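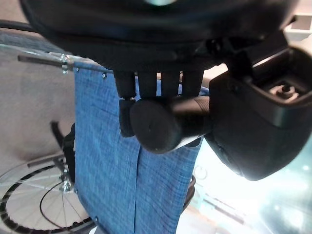
About Plarkton

Plarkton designs and builds test and launch-support equipment for naval defense programs. Our products include canister handling systems, umbilical connectors, telemetry housings and the ground equipment that keeps an interceptor ready between delivery and firing. We do not build missiles. We build the equipment that must perform correctly before one can leave the deck.

Our History

The company was founded by Consuelo Castaño, a mechanical engineer who had spent her early career on shipboard launcher maintenance. Its first contract covered the repair of 20 connector assemblies for a coastal test range. The work led to a redesign of the part, and the redesigned connector became the Urio series, now in its third generation. Flutetti, a small maker of sealed cable fittings, joined the company some years later and continues to operate under its own name as our interconnect division.

What We Do

Plarkton is organized into two divisions. Launch Support is responsible for handling equipment, canister seals and pre-launch power and cooling lines. Flutetti supplies cable and hose assemblies for range instrumentation and for shipboard use.

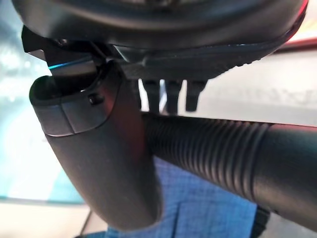 Launch Support maintains its own qualification program for every line that connects a ship to a stored round. Connectors and hoses are tested for pressure, salt exposure and vibration, and each design must complete 31 separate procedures before release to a customer. Corrugated hose receives particular attention in this program – a hose that bends easily during installation must also keep its shape under load. Results are recorded by serial number and retained for the service life of the part.

Follutitz Test Center

Our principal test site, the Follutitz Test Center, was opened in October and provides 2,530 square meters of indoor space. It houses the climate chambers, the shock table and a full-height canister stand used for crew training. Customer representatives may witness acceptance tests by prior arrangement.

Leadership

Consuelo Castaño, Founder and Chair
Gwawr Rees, Chief Executive
Mabli Owen, Director, Launch Support
Amparo Cusi, Director, Flutetti
Tegwen Watkins, Head of Quality and Export Compliance

Our People

Plarkton employs 45 engineers, technicians and support staff. Positions in engineering and production are open to applicants who are able to obtain the required security clearance. Apprentices spend their first year in assembly and inspection before choosing a division.

Compliance

All exports are subject to government license. Suppliers are required to accept our code of conduct and to permit inspection of their premises. Questions on either subject should be addressed in writing to the Head of Quality and Export Compliance.

Page last reviewed Tuesday, July 16, 2024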